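4.2 What happened at the desks

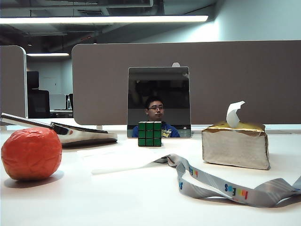 Figure 3. A desk in the annotation room at Piltitholm, with a cube, a mirror, a tissue box and a lanyard on the white top.

I want to slow down on this part of the study, because the desk work is where I changed my mind the most. When I signed on to follow the automation project at Piltitholm, I figured I'd be spending my days on the packing floor, watching arms pick returned goods out of bins. I did plenty of that (see 4.1). But the people whose jobs moved the furthest were upstairs, sitting at desks a lot like the one in Figure 3, teaching the sorting system what things look like.

Some background first. Piltitholm takes in customer returns for Lirndale and a handful of smaller sellers. Before the arms came in, fourteen people on the returns line opened parcels, decided what the thing was, judged what shape it was in and sent it down one of the chutes. The new system, which everyone on site calls Jonditz after the software, does the first two of those for the easy parcels. The hard ones go to a person at a screen, and that person's answer goes back into the training set. Six of the line workers moved upstairs to do this. I interviewed all six, four of them twice, and I sat beside them for most of September.

The items that trip up the system are pretty much the ones you'd guess. Shiny things are the worst. In Figure 3 the long chrome piece on the left picks up the ceiling and the room around it in streaks, and the mirror behind the cube has a young man in glasses and a blue T-shirt in it. A person sorts that out without a thought. Jonditz, at least the version I watched, would sometimes put a box around a reflection and call it an item, and then somebody upstairs had to tell it no. Thitima Chaimongkol, who had nine years on the line before the move, called these "ghosts" and kept a tally of them on a sticky note until her supervisor asked her to put it in the log instead. The word stuck, though. By the end of the month it was in the official ticket menu.

White on white was the other regular headache. The sheet of paper in the figure is nearly the color of the desk it lies on, and you mostly find it by its edges and the faint shadows. Kiyoshi Hirano told me he got faster at this kind of thing than he'd ever been at opening boxes, and that he couldn't really say how. Soft things came third on everybody's list. A lanyard never lies the same way twice, and when the ribbon twists, the printing on it ends up upside down. The workers had long arguments over where to draw the outline on a strap or a cord — do you follow every loop, or do you just put one shape around the whole heap? The written guide (all 20 pages of it) said to follow the loops. In practice people did what the clock allowed.

And there was a clock. Each desk had a target of 1000 answered items per shift, set before anyone had tried the work. Magdalini Xenos, the shift lead, was pretty open with me about where the number came from: the vendor had suggested it, and she'd passed it along. In the first two weeks not one person hit it. What I saw them do, and what three of them described to me in so many words, was save the hard items for the last hour, when the easy ones had already built up a cushion. That's smart, and it's also exactly backward from what the training set needed, since the tired hour was the one with the chrome and the cords in it. I brought this up in my midpoint report. The target was dropped for hard items a week later, and I can't tell you whether my report had anything to do with it.

So what changed for the people? I'll start with the body, since they all did. Standing all day was gone, and so was the lifting. Danai Antoniadis had a bad shoulder from the line and said she slept through the night now. Her eyes were another story. Four of the six reported headaches by mid-shift, and two had asked to have the lights over their dividers turned down. The long fixtures on that floor run on one switch, so what they got was a promise.

Then there's talk. On the line you could talk the whole shift, over the belt, hands busy. Upstairs the desks are split by taupe fabric dividers, and you have to lean back or get up to see who's next to you. I'd written "quiet, focused" in my notes on day one and I'm a little embarrassed by that now. Ruby-Lee Ruawai read the page over my shoulder and said, "Quiet, sure. You try it." She'd been the one who trained new hires on the line, and with the dividers she'd lost the easy way of catching somebody's mistake before it went down the chute. She found out about errors from a weekly report, with a desk number on it and no name. She'd walk over anyway.

Pay is messier. The move came with the same base rate, but the line bonus stayed on the line. For the two who'd earned it most often, that was a real cut, and neither had understood it when they signed. Management at Piltitholm says the terms were in the letter. They were, on the second page. I've read it, and I missed it the first time too.

One more thing, on skill. All six could tell me about items they'd gotten the system to understand, and they talked about it with something close to pride. Kiyoshi had corrected almost 4000 outlines on his own by the time I left. But none of this showed up in a job title. On paper they were still returns clerks, and when Tzanetos, a warehouse across town, advertised for people with annotation experience, two of them weren't sure they were allowed to say they had it. I told them I thought they were. Section 4.3 goes back down to the floor, to the eight who stayed.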